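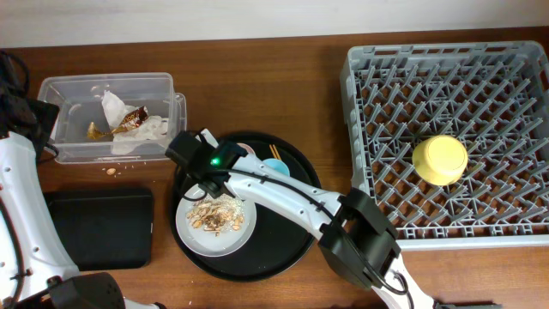 3.2 What is left when the snacking stops

When we first began asking households in Vornau how they cleared up after an evening snack, we expected to hear mostly about washing-up, and we were quite wrong about that. People wanted to talk about the stage before the sink, the slow and slightly absent-minded business of deciding what is rubbish, what is food and what is neither. Figure 4 gives a fair idea of the mixture: a white plate on a round black tray still holds a pile of pale, flaky pieces with darker bits among them, while a crumpled tissue and a torn sweet wrapper lie together in a clear plastic box, and a few crumbs have landed on the wood in front of it. Of the 426 diary entries we collected, 348 mentioned a container of this sort, a box or bowl or old lid that had quietly become the bin for the table.

Figure 4. Tray, plate and clear box with tissue and wrapper, on a wooden table.

Print this page
E-mail this article

We came to call this the "halfway bin", a name suggested by Seo-ah Byun during the long September of coding the diaries, and it has stuck with us ever since. A halfway bin saves a walk to the kitchen, of course, but our diarists were fond of it for other reasons too. One woman in Priltach wrote that she liked to see the wrappers gathered up while people were still chatting, as it made the table feel looked after without hurrying anybody home. Another kept hers strictly for paper and was rather cross (her word!) when a guest dropped shells into it.

Cups and chopsticks were treated very differently. They tended to stay where they had been put down, a pair of chopsticks resting in a small cup being a common sight in the diaries, and they usually travelled to the sink together on the tray. Plates with scraps on them gave the most trouble, and up to 466 of the 691 separate clearing steps in our Prolbridge set had to do with tipping, scraping or covering what was left. We return to these in Section 3.3, where the question of when a scrap is worth keeping is taken up at more length.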